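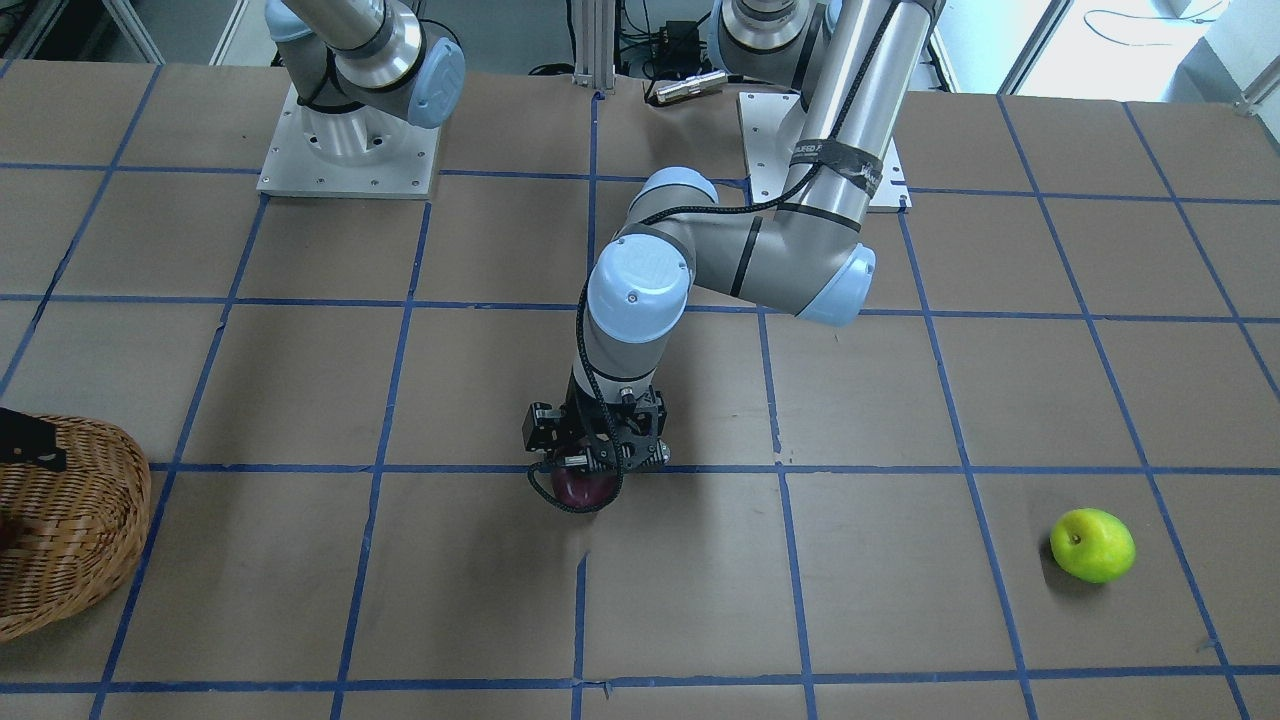 Our project looked at how well people can read labels on shared shelves and cupboards, and which label styles hold up best with distance. Most of the labels at Alier College were made by whoever was on hand, so there are many styles in use. White lettering on black tape is common, and it turns up on equipment too, such as the band wrapped around the silver tube near its lower end. We compared it with black on white and black on yellow.

We started with a list of every label in the two storage corridors. There were 1,236. Panya Wattanapong typed them into a spreadsheet and I sorted them by color, letter height and type of lettering. Handwritten labels made up the biggest group, which we didn't expect. 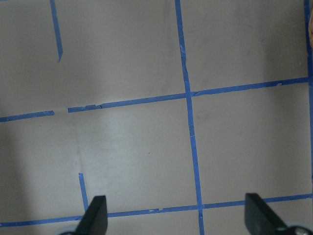

For the reading test we picked 6 labels from each style and asked students to walk toward them slowly until they could read the words out loud. We marked the distance with chalk. Each person did the test 3 times, with a short break in between. All sessions were held in January, after 4 p.m., when the corridor lights were on – we did not test in daylight.

Black on yellow was read from farthest away. White on black did well when the letters were tall but fell behind when they were small. Handwriting was hard to compare, because two people wrote most of those labels and one of them writes very neatly.
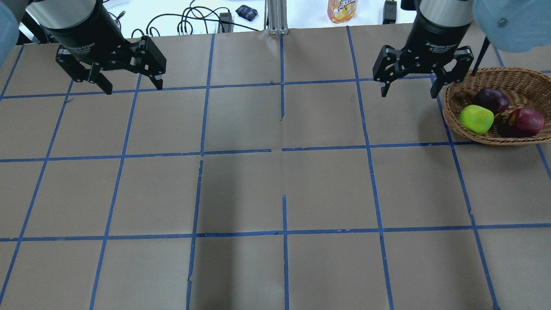 Our supervisor, Paula Munteanu, asked whether letter spacing mattered more than color. We think it might. The Hidus label maker in the office squeezes long words to fit the strip, and those labels were often misread – "solvents" was read as "sleeves" twice. We would need a second test with the spacing kept the same to say more.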